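About Kulla Physical Therapy

Kulla is a physical therapy clinic for people with nerve and joint pain in the arm, wrist and hand. Nusrat Hashmi and Farzana Lodhi opened it after working together for years on a hospital outpatient ward. We have 4 treatment rooms on the ground floor of the Bayram Building, with step-free access from the parking lot.

Most of our patients come to us with carpal tunnel syndrome, trapped nerves at the elbow, or stiffness after a fracture. Some are referred by their doctor and some book for themselves. You do not need a referral for a first visit.

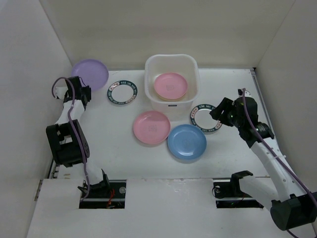
Colored plates and a white basket on a white tabletop.

A first appointment takes an hour. We ask about your work, your sleep and what you can no longer do comfortably, then test strength, feeling and range of movement. You leave with a written plan – usually two or three exercises, and a splint if one is needed. Splints are made on site and adjusted free of charge.

Nusrat leads the nerve service and sees patients before and after surgery. Farzana runs the hand clinic and teaches our evening class on managing wrist pain at work, which starts again in September.

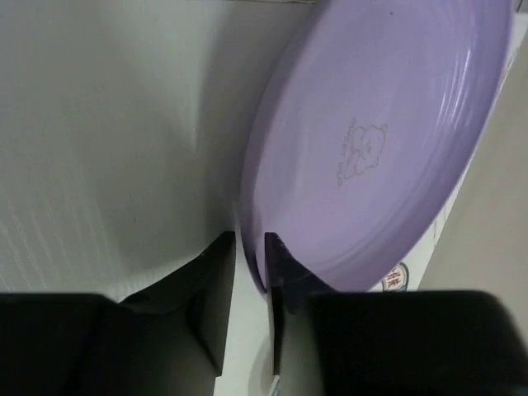 We have treated more than 2,000 patients since opening. Follow-up visits last 30 minutes, and you will see the same therapist each time unless you ask to change. If we think you need a scan or a surgeon's opinion, we write to your doctor and send you a copy of the letter.

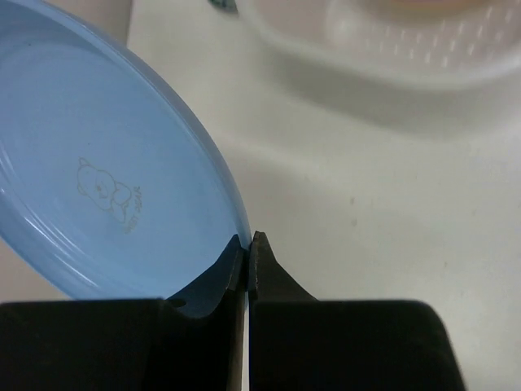 Our second clinic, in Fakstead, is smaller and open in the mornings only. It has two rooms and shares a front desk with the Stekex pharmacy. Appointments for both clinics are made through the main office – please tell us which one you prefer when you call.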